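Nukov shoe rack, used as a robot test stand
January 19, 2024 | by the Plostville workshop bench team

I bought the Nukov rack for 79 dollars, because our shared workshop needed something for the two-armed robot to practice on. The task is simple to say: put sandals in order on a shelf. A good rack for this must stay in its place and have open space between the shelves for the hands.

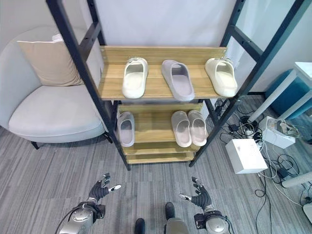

PLOSTVILLE, May. Assembly took me one evening. The side frames are black metal and the shelves are pale wood with a nice grain. I like this contrast, also for the robot's vision. The black uprights are easy to separate from a white wall, but the light sandals on light wood are more difficult for our software.

The room between the shelves is enough for a hand, if the arm comes from the front. From the side you must plan carefully around the crossbars. I would prefer deeper boards, as chunky slides take almost all the depth.

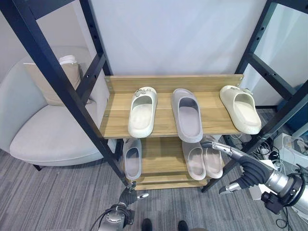
Right hand at the pink-beige pair, lower shelf.

The raised panel at the back of the upper shelf is my favorite detail, it gives the sandals a clear limit. The instructions are poor and one bag of screws had no label. For this price I can accept it, and I would buy the rack again.

Related reviews
Mac Mathúna cable clips, set of 11
Bandisex bench lamp, second look
Carpet tiles for a robot room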